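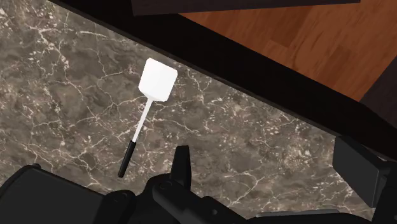
Dark marble with dense white and cream veining.

Silvana Bragança cuts and finishes stone at Haltier, a fabrication shop on the Poltuddale industrial road. Most of the calls she takes are not about new work. They concern counters that are already installed and have changed in a way the owner did not expect.

"People use the word stain for everything," she says. "I ask them to run a fingernail over the mark and then look at it against the window. If the color is the same and the shine is gone, it is an etch. If the shine is the same and the color is darker, something went into the stone. Those are two different jobs."

The distinction is chemical. Marble is mainly calcium carbonate, and it reacts with acids such as lemon juice, vinegar and many bathroom cleaners. The reaction removes a thin layer of the polished face and leaves a dull patch. A penetrating sealer does not stop this. It sits in the pores below the face and slows the uptake of oil and water, and the face itself stays exposed.

"I spend a lot of time on that point," Bragança says. "A customer paid for sealing, a wine glass left a ring, and the customer thinks the sealer failed. The sealer was doing its job. It was never going to protect the polish."

Her usual answer is a honed finish. At Haltier the stone is taken through a sequence of abrasive pads and stopped before the polishing stage. For kitchens she goes as low as 240 grit, which leaves a flat, slightly chalky surface. Etching still occurs on it but is harder to see. The cost is in color. Dark stones lose depth when honed, and browns and charcoals can drift toward gray. The shop prepares an offcut in both finishes before any order is signed.

Slab selection takes up the next part of the conversation. Bragança keeps 62 slabs on the racks, and she asks customers to view them standing up and then lying flat. Heavily veined material is the hardest to sell from a small sample.

"A sample the size of your hand can be all vein or no vein," she says. "Then the full piece arrives, and one end is busy and the other end is quiet. That is normal for the stone. I would like the argument to happen in the yard, before I cut."

She marks sink and cooktop openings with the busier areas in mind. Some veins are sound and some are old fractures filled by nature or by the processor's resin. A cutout corner placed on a weak vein is a common place for a crack to start, and the narrow strip in front of a sink is the weakest part of any run. She sets a steel or fiberglass rod in that strip on slabs 2 centimeters thick.

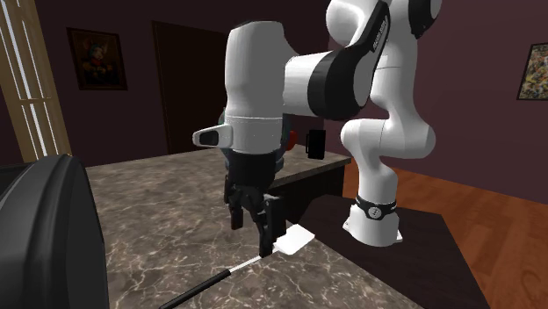 Marble-patterned countertop with a spatula.

Waqas Awan handles templating and installation. He measures with the cabinets already fixed and will not work from drawings. His main complaint is with base units that have not been leveled.

"Stone does not bend to meet the cabinet," Awan says. "If there is a gap, you shim it. If you push the slab down to close the gap, you have loaded it, and it may crack in winter when the heating comes on."

He left one job in Tultby in April after finding a base run out of level along most of its length. The cabinet installer, Văduva, came back the same afternoon to reset it, and the stone went in the following morning. Awan regards this as an ordinary delay.

Of the repair visits Haltier made over the past year, some 43 were for etching. Bragança re-hones small areas by hand, feathering outward so that the edge of the repair does not show. Polished surfaces are slower, and a match is not guaranteed. Oil marks are drawn out with a poultice of absorbent powder and solvent, covered with plastic film, left for a day and then uncovered to dry. Two or three applications are typical.

For daily cleaning she recommends a pH-neutral soap, warm water and a dry cloth. She does not sell a product of her own. Asked how often a counter should be sealed, she gives a test in place of an interval: put a spoonful of water on the surface, wait ten minutes and wipe it off.

"If it left a dark spot, seal it," she says. "If it did not, leave it alone. Too much sealer dries on top as a haze, and then I get another call."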